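4.3 Fitting and changing the bin liner

This section applies to the Rikidier round waste bin (black, open top) used in living rooms and bedrooms. The bin has no lid and no inner bucket. The liner is held only by the fold over the rim.

Before you start

Use a clear liner from the Filtum range or one of equal size. The bin stands 295 mm high and has an opening 226 mm across. A liner that is too narrow will split at the fold, and one that is too short will slip into the bin when anything heavier than paper is dropped in.

Note: Liners are supplied on a roll of 19. The end of the roll is marked with a paper strip, which is not part of the last liner.

Fitting a new liner

1. Stand the bin on a flat floor, clear of table legs and curtain hems.
2. Tear one liner from the roll along the perforation and open it fully.
3. Lower the closed end into the bin until it touches the base.
4. Fold the open end outwards over the rim, all the way round.
5. Press the inside of the liner against the wall of the bin to let out trapped air.
6. Check the fold. It should cover the rim on every side and hang down on the outside by at least 14 mm.

Loose creases on the outside of the bin do not affect use. If the appearance matters, gather the spare plastic at the back and tuck it under the fold.
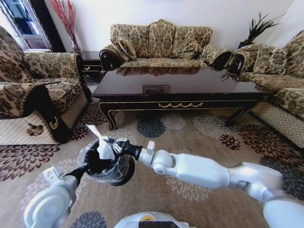 Fig. 9. Lined bin with the edges of the bag folded over and a tissue in the opening.

Changing a used liner

1. Push down any tissue or paper standing above the rim. Do not press with bare hands if the contents cannot be seen.
2. Lift the folded edge free, working round the rim.
3. Draw the edges together, twist once and tie.
4. Hold the bin by its outer wall and pull the liner straight up.
5. Wipe the inside of the bin if needed and let it dry before fitting a new liner.

Caution: Do not rest the bin on a polished tabletop while changing the liner. Grit under the base will mark a gloss finish. Keep it on the floor — on carpet, use one hand to steady it.

Caution: Do not put hot ash, matches or cigarette ends in a lined bin. The liner melts and the contents may catch fire.

Note: The bin is intended for dry waste. For food scraps or wet wipes use the Stellusov lidded model, described in section 4.4.

Replacement liners can be ordered from Kinnear under the bin's size code, which is moulded into the base.

Section revised December 12, 2025. Text: Annelies Aerts.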